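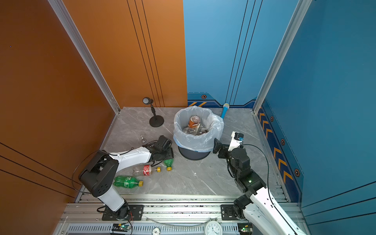 Two arms, one trash can and a floor that needs picking up, at the Tremach workshop.

Tremach pays people to throw bottles away by remote control

2019-04-24

Most people who take out the trash do it without a log file. At Tremach, a small automation firm in Grarkau, each trip to the can is recorded, given a number and kept.

The company has spent the months since January teaching a pair of robot arms to clear litter off a floor. The teaching is done by a person at a desk, who holds a set of controls and drives the arms to a bottle, closes the gripper on it, carries it over to the can and lets go. The software, called Worix, stores how the joints moved and what the cameras saw. Then the person tips everything back out and starts again.

By Monday the total stood at 3,159 recorded runs. Another 371 were thrown out, mostly for what the firm's log sheet calls "operator hesitation," a category that also seems to cover sneezing.

"You find out how little you know about picking up a bottle," said Khanyisile Botha, who leads the project and drove a good share of the early runs herself. "At home I just grab it. In there I have to decide which side, how high, how hard, and then I've nudged it with the wrist and it's rolled off and I'm chasing it. The robot will learn the chasing too if we let it."

The workspace is a walled pen in orange and blue with a gray marble-patterned floor, a nicer finish than the one in the staff kitchen. The arms are bolted to an aluminum rail along the front. The floor gets soda bottles, water bottles and whatever else the staff had for lunch, laid out differently for each run so that the software doesn't simply memorize where the green one goes.

An operator's shift is 2 hours, with a break in the middle that Botha describes as compulsory and her operators describe as short. New people are given 20 practice runs before anything they do is kept. The usual beginner's mistake is letting go too early.

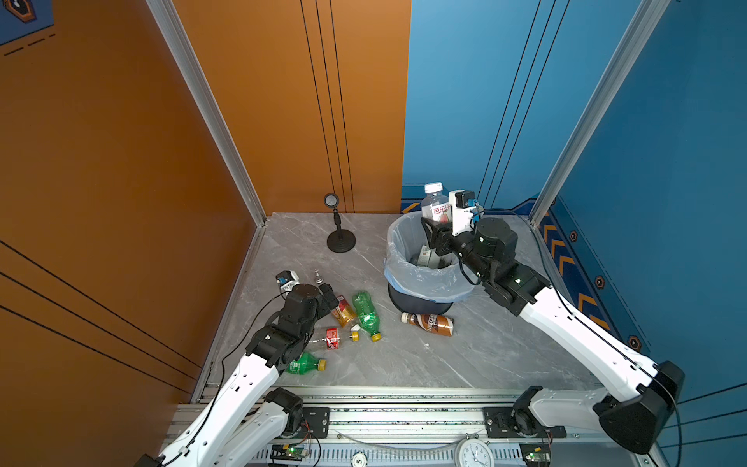 Getting the bottle above the opening is the slow part. Drivers tend to race across the floor and then stall over the can, making tiny corrections that would look odd in a person and look no better in a machine. Tremach's advice to its operators is to pick a height, commit to it and open the gripper. Runs with a long hover are marked down, even when the bottle goes in.

Sizwe Adams, one of the operators, came to the job from a parcel depot and says the work is harder on the patience than on the back. He has started noticing his own hands at the supermarket.

"I reached for the milk the other day and thought, that was a good approach," Adams said. "Clean grasp. Would have kept that one."

His family has asked why the same skill doesn't carry over to the recycling at home. He told them the recycling at home doesn't come with a log sheet.

The trained version of Worix now takes its own turns in the pen between shifts. Botha would not give a success rate, saying only that it is better with bottles lying down than standing up and that it has picked up one operator's habit of pausing before every drop. They know which operator. He has been moved to a different shift, and his runs are being gone through again.

The work is paid for in part by Mokgethi, a cleaning contractor that looks after offices and two bus stations in the area and would like a machine to deal with what people leave under the benches. Its staff visited the workshop last month and were offered a go at the controls. Their first bottle went over the wall.

Tremach plans to add paper cups to the floor in the next round. Botha expects the pile of discarded runs to grow, as cups crush easily and the operators can't feel how hard they are squeezing. Applications for two more operator posts are open until the end of the month, and no experience with robots is needed. Applicants will be asked to pick up a bottle.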